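Hi again everybody, and happy February from the Vamano end of things. It's 2024-02-04 as I type this and the patch is finally on the live server, so if you haven't logged in since the holidays you have a chunky download waiting for you. Sorry about that! I squeezed it as much as I could but the new cave music takes up a lot of room and I wasn't willing to cut it.

First the big one. Fleltatstead is open! You get there by the north road out of Jamero, past the mill, and you'll want to be done with the ferry quest first or the guard will just keep telling you the road is flooded. (A bunch of you found the gap in the fence during the test week. It's closed now. Well, most of it is.) The town has its own bank, a stable, the auction board and a fishing pier that I spent way too long on. There are seven new fish. One of them only bites at night when it's raining, and I'm not saying which end of the pier.

The crypt under the chapel is meant for groups of three or four. I know a couple of you will solo it anyway, and that's fine, but please don't write to me about the second boss if you do. He heals when there's only one target standing near him. He is supposed to.

Now, the wolves. I read all the wolf messages. They were hitting much harder than I wanted after the December change, and I'd also left their running speed at the test value, so even on a horse you couldn't get away from them. Both of those are fixed. Gray wolves are back to their old damage and the pack leader drops a pelt every time, which a lot of crafters asked for. I left the howl in. I like the howl.
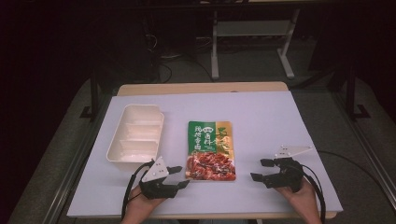 Crafting got a cleanup too. The stack limit for ore and lumber is bigger, you can finally sort your bags by type, and the leather bench won't eat your dye if you close the window halfway through. If you lost dye to that bug in January, send me your character name and which color, and I'll put it back. I've been working through those in the evenings and there's a bit of a line, so give me a few days before you poke me.

Prices at the Barros market are going to feel weird for a while. Somebody worked out that you could buy rope from the dock vendor and sell it across the square for more than you paid, over and over, and one guild bank was sitting on 1589 gold bars before I noticed. I'm not taking the gold away because it was my mistake and it wasn't against any rule I'd written down. The rope trick is gone though, and I've added house upgrades that are expensive on purpose, so there's something to burn all that money on. The top one is a tower with a working lift and costs 672 bars. Go nuts.

A few smaller things while I'm here. Mounts no longer get stuck in the inn doorway. The chat filter has stopped blocking the word "grapes," which I never did get to the bottom of. Party invites work across zones again. Your map pins now save when you log out, and you can share them with your guild, so the herb pickers should be happy (you've been asking for this forever, I know!). And the old Jamero arena has a proper scoreboard at last, with wins kept by season.

Things I know are still broken: the bridge in the east marsh flickers on older graphics cards, and the hat with the feather clips through tall characters. Also, if you jump off the Fleltatstead lighthouse at just the right spot you land inside the rocks. Type /unstuck and you'll pop out by the pier. I'll get to the rocks when I get to them.

Next up is the summer festival, and yes, I'm starting on it early this time. Last year I was still placing lanterns the night it opened and half of them were floating. The plan for July is boat races, a cooking contest and a new pet, and I'd love to hear which animal you want for that. Please don't all say otter. There's a poll pinned on the forum and it stays open until I have to start drawing the thing, so go vote, and bring your wolf complaints to the bug thread where I'll see them faster.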